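Budgeting for the second gripper: Ermira Berisha on equipment planning at Arbridge

Ermira Berisha has signed off on every robot purchase at Arbridge for six years, and she keeps the rejected quotes as well as the accepted ones. "The rejected ones tell me what we thought we needed that year," she says. "It's usually more reach and more payload than we ever used."

Arbridge tests handling of household objects for companies that plan to automate kitchens and canteens. The current planning round covers two workstations, both of which need new end-of-arm tooling before May. Berisha's first draft of the budget had one line for the grippers. The version that was approved has four: the gripper, the spare fingers, the wrist camera and the cabling.

"The gripper from Nulanus was quoted at $3800," she says. "That is a fair price for the unit. It does not include fingers you can afford to damage, and it does not include the adapter plate. People compare the unit prices of two suppliers and stop there."

Fingers are treated as consumables. Arbridge buys them in sets of 14, and the order is placed when the stock drops to six. Dragica Shehu, who runs the test bench, asked for that rule after a delivery from Panthorpe slipped and one station stood idle. Panthorpe's quote was lower – but the lead time was 70 days, and the budget had no line for waiting.

Shehu would also like purchasing to see the objects before choosing the finger. "A spec sheet gives you stroke and force," she says. "It doesn't tell you whether the finger fits inside a cup next to the wall, or whether the housing gets in the way of the handle. You find that out with a mug on the table."
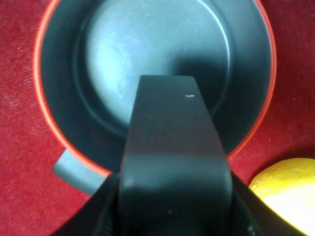
Her bench trials now come before the purchase order. A supplier lends a unit, the team runs it on mugs, fruit and cutlery, and Shehu writes a one-page note with the clearances she measured. Berisha attaches the note to the request. Nimri declined to lend a unit this year and was left off the list.

Wrist cameras are budgeted separately, with their own replacement schedule. Berisha once bought them bundled with the gripper and regretted it: when the connector failed, the whole assembly had to go back. "Separate line, separate warranty," she says. "It costs a little more on paper."

Service contracts remain unsettled. Shehu wants on-site support for both stations. Berisha has priced it for one, with the second on mail-in repair, and the two of them will go over the figures again when the revised quote from Nulanus arrives.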